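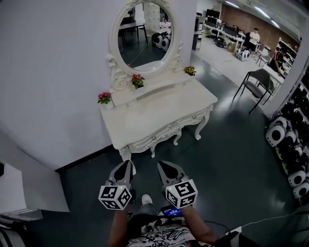 Telma Cisternas

Department of Mechanical Engineering, Ullton College, Prirnport
Summer project report, submitted 14th July

Tidying a Dressing Table: How Much of the Chore Can a Machine Do?

1. Purpose

The project asked whether a two-finger gripper, driven by a policy learned from human demonstrations, can tidy a dressing table to a standard a homeowner would accept. Tidying was split into three tasks: moving a flower pot from the tabletop to the back ledge, opening and closing the drawer, and wiping the top. The table is white, with carved legs, a carved front and an oval mirror in a scrolled frame. Potted flowers in pink and orange stand on it. It was chosen because it is harder than the flat, square furniture used in the earlier Kodley report.

2. Method

Demonstrations were recorded by a person working with a hand-held gripper. Printed markers on the fingers were used to recover finger position and opening width. A total of 142 demonstrations were kept after review. Recordings were rejected if a marker was hidden during the grasp or if a pot was dropped.

The policy was then run on a fixed arm with the same finger pads. A run was scored as complete, partial or failed. Partial meant that the object was moved but left in a position a person would correct. No help was given during a run.

3. Results

Pot transfer was the most reliable task. The policy gripped the pot below the rim and lifted it cleanly in most runs. Failures occurred when leaves hung over the rim and one finger closed on them. Placement on the ledge was less accurate than pickup, and several pots were left turned or too near the ledge's front.

The drawer gave poor results. A small round knob offers little surface to a flat pad, and a pull slightly off line causes the drawer to bind. The policy did not detect binding and continued to pull until the time limit of 3 minutes. Closing was simple, as the fingers could push anywhere on the drawer front.

Wiping was complete on open areas of the top and failed near the pots. The cloth was dragged into a pot in both of the final test sessions. A person moves the pot, wipes and puts it back. The policy had learned the wipe and the transfer separately and did not combine them.

4. Sources of error

The mirror was the main source of error. Its glass shows other parts of the room, and the wrist camera view changes sharply as the gripper nears it. Runs that began close to the glass failed more often than runs that began at the table edge. Background movement may also have had an effect, but it was not measured.

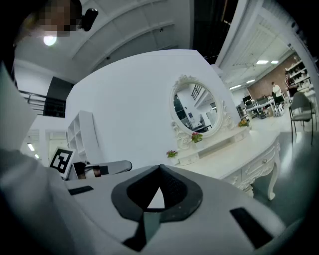 5. Assessment

Pot transfer could be used in a home today if a person checked the result. The drawer and the wipe could not. Total time for the three tasks was far longer than for a person working by hand, and setup time was not included.

6. Further work

Farías has suggested a curved pad for the knob and a force limit on the pull. Both will be tested in August. Wiping demonstrations should be recorded again with the pots moved as part of the same sequence, and the mirror should be covered in half of the runs for comparison.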